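How does a card game tournament work?

Each player starts with the same number of points, often 3000. The points are only for keeping score – they cannot be spent.

Players sit four to a table. After each hand, the winner takes points from the others. A player with no points left is out.

The minimum bet goes up every 20 minutes. This is called a level. Higher levels make the game finish sooner.

When only 4 players remain, they move to the final table. 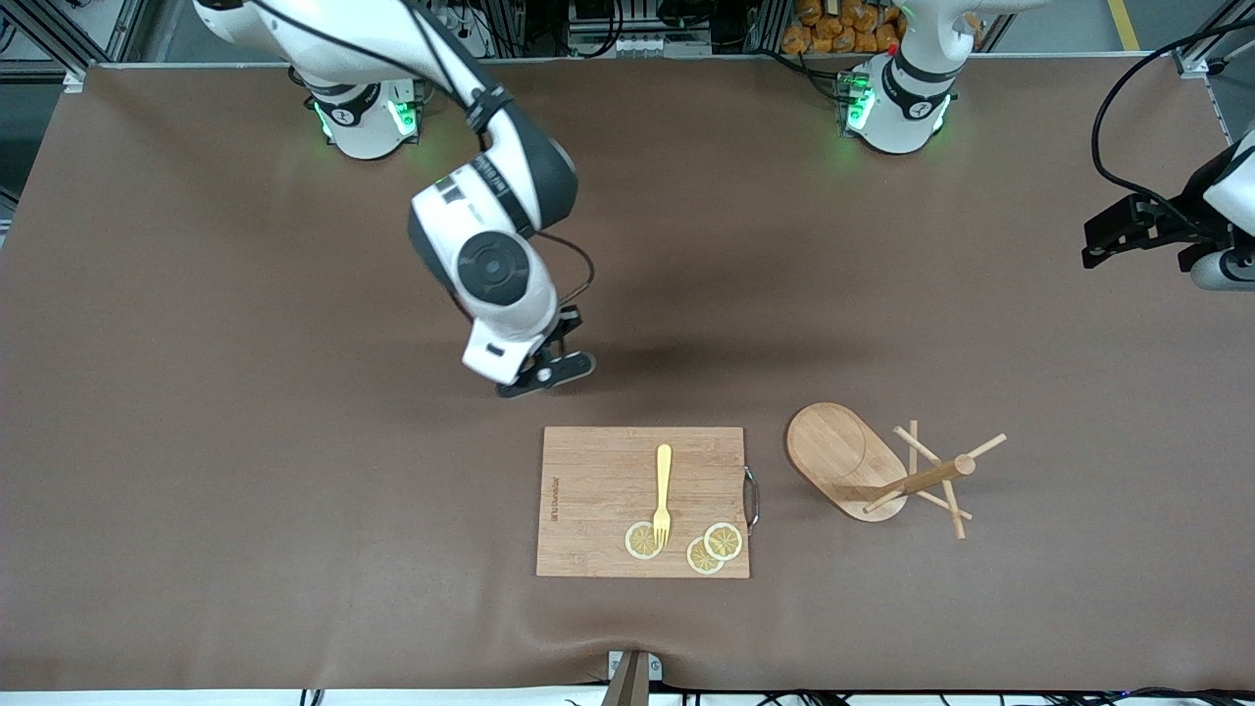

Two robot arms over a brown work table.

Word to know: dealer – the person who hands out the cards.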